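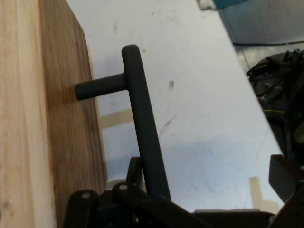 Wrist view, dark gray T-pull on a wood panel. Today's teacher is me, with a controller.

1/ Spent the afternoon showing an arm how to pull a handle by remote control. I keep reading that this is the easy part. Show it a few times and it "gets it." I have questions.

2/ First one: who is doing the learning? After 30 pulls I had gotten a lot better at driving. Slower approach, less overshoot, a little pause before closing the fingers. All of that goes in the data too, including the pause, which means nothing.

3/ Look at what the wrist camera gets. One handle, a lot of scuffed white table, some beige masking tape. A model could learn the handle. It could also learn the tape. A good score on this same table won't tell you which.

4/ The Gumon people put 3965 demos in their last slide deck as if the number settles it. How many were the same person, same table, same lights? I asked. I got a link to the slide deck.

5/ Pantelis Vlachopoulos told me I'm being unfair, and that hand guiding fixes most of this because you feel the contact through the arm. Maybe. I tried it on the Partanen setup in February and mostly felt the arm's own weight. I also kept leaning into the shot.

6/ Remote control has the opposite problem. No feel at all on my rig. I judge the grip by eye, from a view where the bar leans and the finger plate is half out of the picture. Then we call that an expert demonstration.

7/ To be fair to it — the 5 runs I threw out were all my fault. Bad angle, closed too early. But I only threw them out because I was watching. Who checks when there are 1020 of them and the operator is paid by the clip?

8/ What I'd like to see from Prirnuver, or anyone selling this: move the panel, swap the handle, pull up the tape, change the operator. Same policy, no new demos. Post every run, including the ugly ones.

9/ Until then I'm filing "it learned to open things" under "it learned to copy me on a Friday-quality effort." Back to pulling.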